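Looking after a wooden tabletop

Several members have asked this summer about tables that look tired after a few years of family meals. Siiri Pesonen ran the Brunton repair evening on the subject, and these notes come mostly from her handout, with a few additions from Fahad Janjua, who restores furniture for a living.

Start by finding out what finish you have. Put a drop of water on the underside, near a corner, and leave it for a few minutes. If it sits there in a bead, the top is probably sealed with lacquer or varnish. If it sinks in and leaves a dark spot, you are most likely dealing with oil, wax or bare wood. Try this where it won't show.

For everyday cleaning, use a soft cloth wrung out in warm water with a little dish soap. Wipe with the grain, then dry with a second cloth. Skip the scouring pads. Fahad also avoids spray polishes with silicone in them, as they make any later refinishing a lot harder.
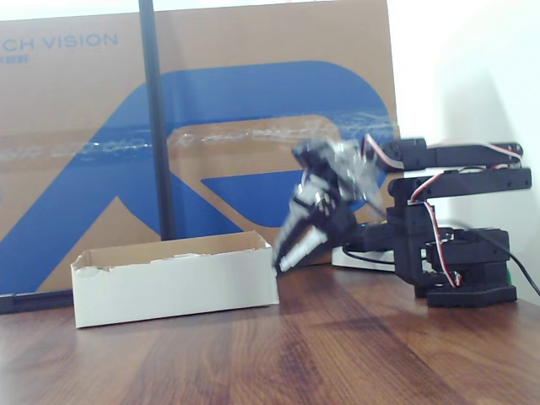
White rings and dark rings

A white ring is moisture caught in the finish. It often fades by itself in a day or so. If it doesn't, lay a dry cotton cloth over it and go over the cloth with a warm iron, no steam, for a few seconds at a time. Lift and check often.

Dark rings are harder. The water has gone into the wood, and the usual cure is to sand the whole top and start over. Don't sand only the ring, or you will end up with a shallow dish that catches the light. On veneer, ask someone before you sand at all. The layer can be very thin, and once you are through it there is no putting it back.

Oiling

Oiled tops need a fresh coat once or twice a year. Clean the table the night before so that it is fully dry. Put on a thin coat with a lint-free rag, wait 15 minutes, and wipe off everything that hasn't soaked in. Most sticky tables we see at repair evenings were given too much oil and not enough wiping - one table in Flestine took Babar Siddiqui 3 hours to clean up.

Work along the grain the whole way, and look at the surface from a low angle toward a window. Missed patches show up quickly that way.

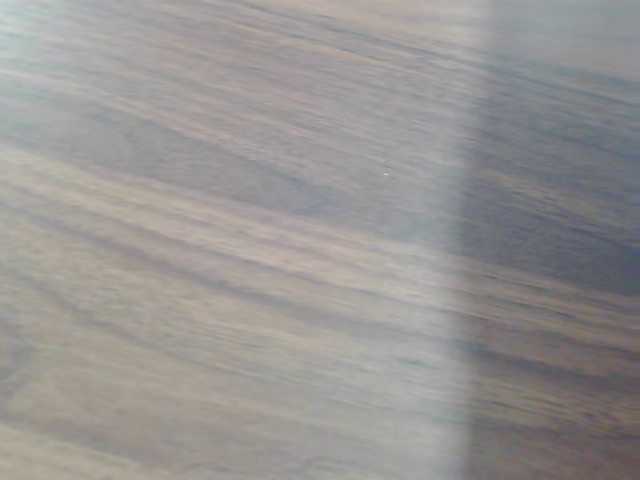 Wood grain seen close up, with lighter and darker bands.

Spread used rags flat outdoors to dry, or put them in a metal can of water with a lid. Oily rags left in a heap can catch fire on their own.

The next repair evening is in September. Bring a drawer front or a small shelf if you want to practice oiling. Jenő Magyar has the sign-up sheet, and there are 2 places left at the sanding bench.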